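Unit 4 handout: Folding, sorting, and the claims people make about both
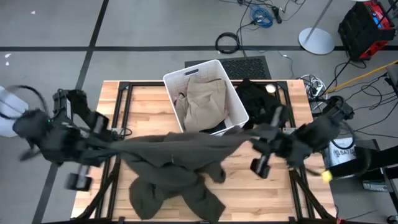 *Fig. 4.1. Olive garment held across a butcher-block tabletop, with a white laundry basket behind it.*

Read this before the practical. It covers the table, the basket, and the fold, in that order, plus some notes on the Wenia method that half of you will already have seen online.

## 1. The surface

Most guides tell you to fold on a bed. I have never understood why. A bed gives under your hands, the covers move with the cloth, and you end up bent over at a bad angle. Use a table. The one in Fig. 4.1 has a pale wood top, and dark cloth shows up well against it, so you can see where an edge has turned under.

You do not need a special folding mat. The Dzene mat (see the reading) is sold on the idea that printed lines make a straighter fold. Try it with and without in the practical and write down what you find. My own shirts came out the same.

## 2. The basket

Fig. 4.1 has folded khaki pants in the basket along with a pinkish cloth and something dark near the bottom. To the right of it there is a crumpled black garment on the table.

Two questions for discussion:

- Should folded and unfolded things ever share a basket? The textbook says never. I think it depends on how far you have to carry it.
- Does a crumpled item left on the table slow you down, or is it simply next in line?

The Drumcombe workbook calls any pile on the work surface "visual debt." Treat phrases like that with suspicion. A pile is a pile. If it leaves you room to lay out the piece you are working on, leave it alone.

## 3. The long, limp garment

Look at the olive piece. Held at separate points, it sags in the middle in a wide, twisted band, and the loose part lies in folds on the wood. From this view I would not swear to whether those are sleeves or pant legs, and you shouldn't either. Find out before you fold.

Steps for the practical:

1. Lay the garment down. Do not try to fold it in the air.
2. Find the waistband or the collar.
3. Take the twist out, starting from that end.
4. Smooth toward the bottom edge with a flat hand.
5. Fold lengthwise first, then across.

Shaking it out first is optional. The books swear by a "sharp snap" and I have yet to see one that offers any evidence for it.

## 4. About those numbers

The Imance course promises that a trained folder saves 300 hours. Over what period? The brochure doesn't say. It does say the figure comes from 1,459 customers, who seem to have been asked how they felt. None of them was timed.

We will use a clock. Each pair gets 12 garments and folds the set twice, once by the Wenia method and once however they like. Swap the order with the pair next to you, or the second round will look better just from practice. Allow about 8 minutes a round.

Bring your time sheet to the next session, including the bad rounds. Reading: the Drumcombe chapter on baskets, and the Dzene leaflet, with a pencil in hand.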